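Breakfast in the spare room: notes for the Brusevport guesthouse hosts' evening

Slide 1. Hello and settle in

Welcome everybody, and let them find a chair and a cup of tea before starting. Mention that the talk runs 30 minutes, with 15 for questions, and that the biscuits are at the back (please eat them, I baked far too many). Say a little about how I came to letting out a room myself, but keep it short this time!

Slide 2. The welcome plate

My favourite part, so take it slowly. A guest who has driven all day into Brusevport wants something small to nibble before they've even found the light switch. I like fruit they can peel with their fingers and a few nuts, on a proper plate with a bit of colour on the rim. Oranges and mandarins travel well and forgive you if the guest turns up at midnight. Leave the stem on a mandarin if it has one, it looks as though it came straight off somebody's tree.

Ask the room: bed or bedside table? Plenty of us set the plate down on the bed, where it's the first thing a person sees. A checked sheet with blue in it is kind to a blue and white plate. Keep the quilt folded up towards the headboard so there's a good flat patch for the plate to sit on.

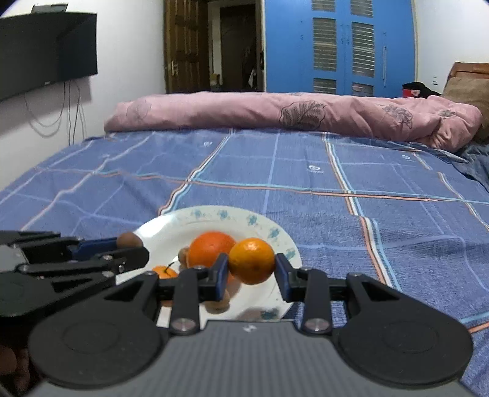
Slide 3. Bedding that earns its keep

Pass the sample squares along the rows. Talk about washing plaids in cool water, and tell the story of the May long weekend and my pink towels. Patterned sheets hide a drip of juice much better than plain white, and a folded quilt at the head of the bed saves hunting through the cupboard at night.

Slide 4. Questions

Repeat each question for the people at the back. Sign-up sheet for the spring visit to Yensuk is by the door.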